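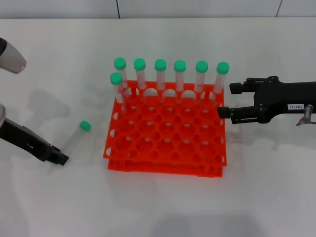 We finally have a number for the lab automation budget, and I've been dying to share it! Stulonum has set aside enough for 2 two-armed robots at the Olach site, with delivery penciled in for July. I sat in on the planning call and figured most of it would be about arms. Nope, it was plastic. Racks, mostly. The orange two-tier kind with the green-capped tubes is what we've been pricing, and Drallora wants us to order 40 of them up front (I'd have guessed 13, which shows what I know). Spare finger pads get their own line too, and so does training.

The part still up in the air is the service contract. Andreadis quoted us one that eats over 55 percent of the first-year running costs, and that got a long silence on the call.
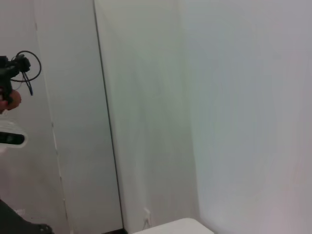

Amirhossein Jalali told me he'd sign for one year only and put the difference into a second set of grippers, because waiting on a repair costs more than a spare on the shelf. I'm leaning his way. The order goes in once Olach sends back the power and floor space forms, and they still owe us both.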